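Grellville Shared Workshop
Tabletop, Clamp and Cable Checklist, with comments
Bench: Cadon
Checked in May, before the evening users came in

I've kept to the usual order so it can be read alongside the last sheet, and I've let myself ramble a little in the comments (sorry, but the tick boxes never seem to have room for what I want to say!).

1. Wood surface: PASS, WITH COMMENT
Still a lovely piece of wood, and the gloss has held up well. There are thin dark lines in the grain that I'd like us to keep an eye on. I ran a fingernail along the longest and it didn't catch, so no filler for now, but please don't put a screw or a clamp anywhere near it.

2. Clamp seating: PASS
The black C-clamp is snug and didn't shift when I leaned on it. Do remember that a good firm hand turn is plenty, and that overtightening is how we dented the old Totov bench.

3. Plugs and cables: NEEDS ATTENTION
Everything that was plugged in was pushed fully home, which pleased me. I would still like the cables gathered with a soft tie and given a bit of slack, as a sleeve can so easily take one along with it.

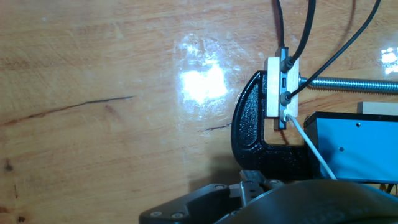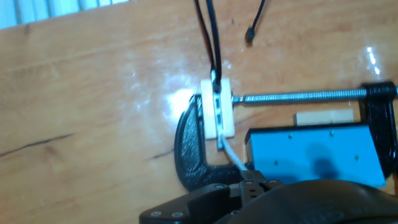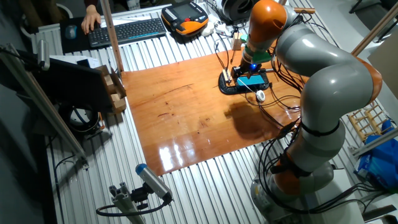 4. Glare: COMMENT ONLY
The shine off the varnish is strong enough to hide small things like screws and splinters, so run your palm (gently!) over the wood before you start. A matte cloth would help, and I have one at home I'm happy to bring in.

5. Keyboard and mouse: PASS
Fine where they are, so long as drinks stay on the side shelf. I know I say this every time.

6. Loose blocks and offcuts: NEEDS ATTENTION
Small wooden pieces do wander. Please put them back in a holder when you finish, even if you're only stepping out for coffee and fully mean to come back.

7. Wiping down: PASS
Damp cloth first, dry cloth straight after, and nothing with solvent in it. The Mosoti polish is under the sink, item 27 on the supply list, and a very little goes a long way.

To do before the next check:
Soft ties for the cables
Matte cloth for the glare
Another look at the dark lines in the wood

Please initial the sheet by the door once any of these is done, and file this copy under 528 with the other bench sheets.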